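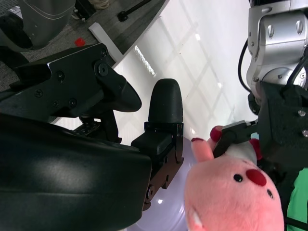

Grewal asks whether plush toys may be put away in the same tray as balls and other hard toys. They may, provided that the plush toys are clean and fully dry, and that the steps in this section are followed in order.

4.2 Sorting and putting away toys

Before starting, wipe the table top with a damp cloth and dry it. Place the Talta storage unit within reach, with its trays pulled out to the stop.

1. Check each plush toy for open seams, loose eyes and loose noses. Set damaged toys aside for repair.
2. Brush the pile in one direction. Do not pull on ears, limbs or other sewn-on parts.
3. Wipe balls with a soft cloth. Do not use abrasive cleaners on glossy surfaces.
4. Place balls in the lower tray first. The tray is 563 mm wide and has a raised front edge.
5. Lay plush toys on top, face upwards. Do not press them down to make room.
6. Fold fabric items flat and place them in the side pocket.
7. Slide the tray in until it clicks.

Note: Plush toys may be washed at 38 degrees or below if the sewn-in label permits. Labels marked Povell 674 indicate surface washing only.

Caution: Do not load any tray with over 700 g of toys per divider. Overloaded dividers may bend and come away from the runners.

Caution: Keep toys with detached small parts away from young children until they have been repaired.

Replacement dividers and runners are listed under Plekmont spare parts in section 7.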